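Manual de montaje y uso del escurreplatos Flimasell
Sección 5. Colocación y primera carga

Antes de empezar, lave todas las piezas con agua tibia y jabón suave. Séquelas con un paño. No use estropajo metálico.

1. Elija una superficie plana y firme. Deje libres 30 cm de altura encima del escurreplatos.
2. Ponga las patas de goma y apriete con la mano, sin herramienta.
3. Empuje suavemente una esquina. Si el escurreplatos baila, afloje la pata y repita el paso 2. 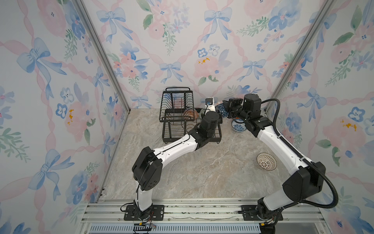 La distancia con la pared es un punto que muchos clientes olvidan. El agua que salta de los platos puede manchar el papel pintado, y sobre un fondo claro de rosas y lazos azules como este una mancha se nota enseguida. Separe el escurreplatos de la pared lo más que permita su mesa, y seque las gotas el mismo día.

PRECAUCIÓN: El papel pintado sin protección no debe recibir agua directa. Consulte al fabricante de su papel si se puede lavar.

4. Cargue primero los platos grandes, en la parte de atrás.
5. Deje los cuencos para el final. Colóquelos inclinados, con la boca hacia abajo. 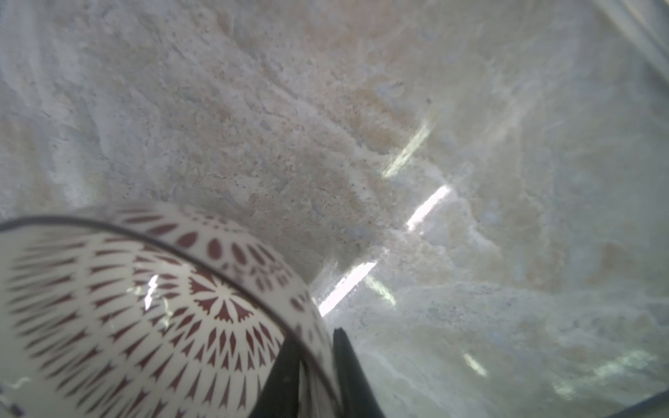

Foto: Widad Nassar / Vosanex

Los cuencos de cerámica con esmalte brillante resbalan más cuando están mojados. Tómelos por el cuerpo y no solo por el borde. En una pieza decorada por fuera, con dibujo granate y línea oscura en el borde, revise que el borde no toque otro plato.

NOTA: El tiempo de secado al aire es de aproximadamente 2 horas. Depende de la humedad de la cocina.

6. Vacíe la bandeja después de cada uso.

Piezas de repuesto: pida la referencia 114 (juego de patas) en Dabbas.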